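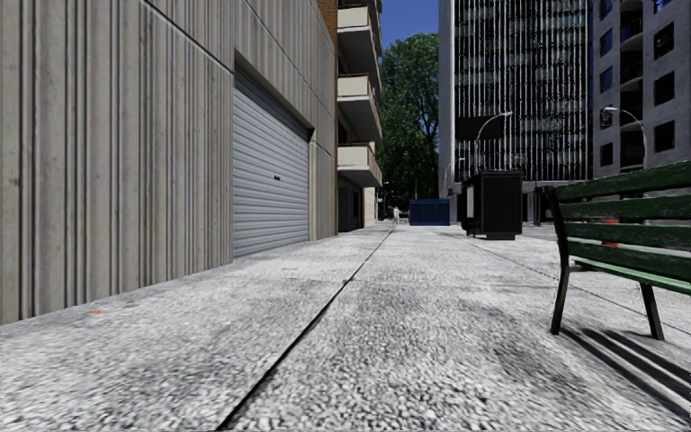

Bench, kiosk, shutter, tree. The simulated street, with worn paint on the bench slats and one distant figure in white.

Setting up the Bremard sweeper: the street side

Cakorine Workshop gallery, December

The Bremard is a pavement sweeper the size of a chest freezer, with much the same turning circle. Before it goes out on a route it gets a spell in our rendered street, which we call Kurkurska after the server it lives on. The set-up work happens there first, because a simulated bench costs nothing to replace and the council charges for the other sort.

Notes to go with the gallery, in the order the jobs get done:

Joints. The long dark joint in the paving is the first thing we tune against. On its old settings the Bremard took any dark line for a kerb and stopped politely in front of it. The edge threshold is now 50, and it crosses.

Slats. Anything with gaps is trouble. The machine sees the bench, then sees through the bench, then feels confident. We have widened the keep-out margin so that it treats furniture as solid, legs and all.

Shadows. The striped ones under the bench set off the dirt detector on the first morning, and the brushes spent a good while scrubbing shade. Very thorough job it made of it, too. Brush start now waits for the second sensor to agree.

Small orange specks. Whether these are leaves or litter is a matter of opinion, and the Bremard's opinion is that they can all go in the hopper. Left as it was.

The shutter. Closed, so it counts as wall. We still want a version that opens, as the depot on Muriithi Road has one and the drivers don't knock.

The current settings file is version 962. Version 1028 exists as well, and is older, for reasons to do with how somebody once named things. Please don't load it.

Upkeep on the real machine is duller: brushes off and rinsed at the end of a shift, lens wiped with the soft cloth (the soft one), side arm greased every 2000 metres. The counter is behind the left flap, which sticks. Push, then lift.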